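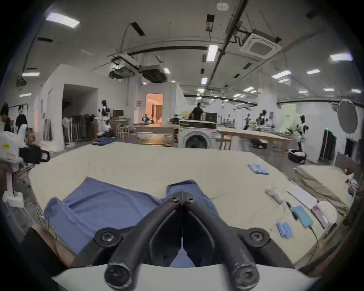
Photo: Wajid Swati / Metham Garment Care

Guides > Laundry > Shirts

How to get creases out of a cotton shirt without an iron

A shirt that has spent the night in a suitcase can usually be made wearable in 15 minutes or so. This method works on cotton and cotton blends. Check the care label first, and don't use it on silk or anything marked dry clean only.

You need a spray bottle, a clean towel, a hanger and a flat padded surface. A folded blanket on a table is fine.

1. Button the top button and every other one below it. Lay the shirt face down.

2. Fill the bottle with plain water and mist the back from arm's length. The cloth should feel damp. If you see drips, blot with the towel.
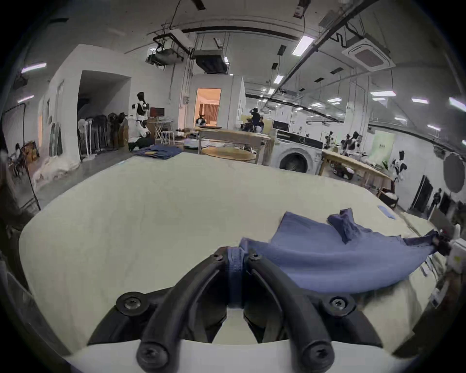

3. Pull the side seams gently away from each other, then smooth from the yoke down to the hem with the flat of your hand. Do the sleeves last, working from shoulder to cuff.

4. Turn the shirt over and repeat on the front. Press the placket between finger and thumb so the buttonholes lie straight.

5. Hang it up, close the collar and leave it near an open window. Keep it off radiators, which set new creases at the shoulders.

Heavy oxford cloth may need a second misting. Linen will improve but won't come out flat. If your tap water is hard, use filtered water on dark colors to avoid marks.

Text by Haris Jatoi

Related guides
Folding shirts for a carry-on
Removing collar stains
How to read a care label

Contact | © Metham Garment Care | Back to top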